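Tuesday, December 21, 2021

Laundry corner / kitchen counter, cont. from the November pages

Picking up the sock and cloth sorting again. Demetrio Bustamante had the counter most of last week for his jar lids so no entries from me. Counter is mine now through the break.

To do today:
- decide once and for all which darks live by the sink
- fold trial, fuzzy socks
- oil the butcher block (probably not happening)

Darks by the sink

Old rule from November was anything dark goes to the left end, sink side, gets sorted from there. Reason was light colored lint. Bagheri towels shed like crazy the first few washes and it all ends up on the black stuff. Still true.

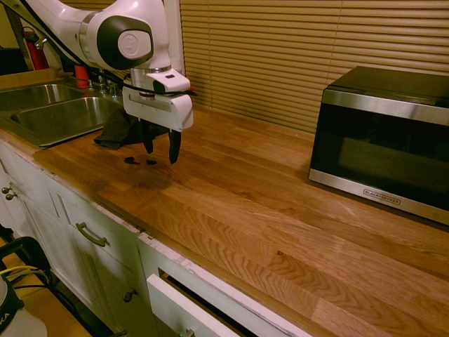
The rule needs changing. Left end is too near the water. Black cloth is bunched up right on the edge of the sink with a corner drooping over the rim, and that is exactly where everybody rinses cups. So: darks move to the right, a forearm's length from the basin at least. Also the two little dark bits on the wood in front of it, don't toss those till I've looked at them. Could be lint, could be something out of a pocket. Wrote it on the tape label too.

Cloths generally. Stop bunching. A bunched one on the counter gets treated as a rag by the next person and then it goes in the rag bin and then I'm going thru the rag bin at 6. Either flat or hung. Hooks are still in the Sesley bag, need 2 screws, the ones that came with it are too short for that wall.

Fold trial

Three ways tried on the plush socks, notes as I went:

Ball (cuff turned over both). Fast. Bad. Stretches the cuff and on the thick ones you get a lump that won't stay in the drawer divider.

Fold in half, toe to cuff. OK on thin socks. Plush ones spring back open. Left a pair 10 minutes under the Avodwood board, opened right back up when I lifted it.

Flat, stacked, cuffs the same way. Slowest drawer to fill but they stay put. Going with this for all the fuzzy ones. Thin ones can keep the half fold, don't care.

Finding the cuff on a dark one is the annoying part. Go by texture, color is no help in the evening light. Cuff is flatter and smoother than the rest, the body is all nubby loops. Lay it down cuff away from you, then smooth the body out toward the toe.
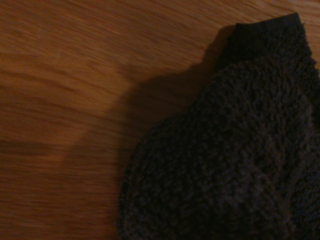
Wash notes

Plush: inside out, cold, 40 min cycle max. Low spin. No dryer!! Last batch came out stiff and the loops matted at the heel. Brushing it helped a bit, not enough to bother.

Jarkamley powder leaves residue in the loops if you go over the line on the scoop. Half scoop for a socks only load. Demetrio says liquid is better for these, he may be right, we have most of a box left so powder until it's gone.

Rinse twice if there's any towels in with them. Better not to have towels in with them.

Open stuff
- hooks, longer screws
- second divider for the drawer, measure first this time (inside width, not ouside)
- ask D. if the lids are staying on the back shelf
- odd socks bag: keep til end of January then rags
- counter oil. still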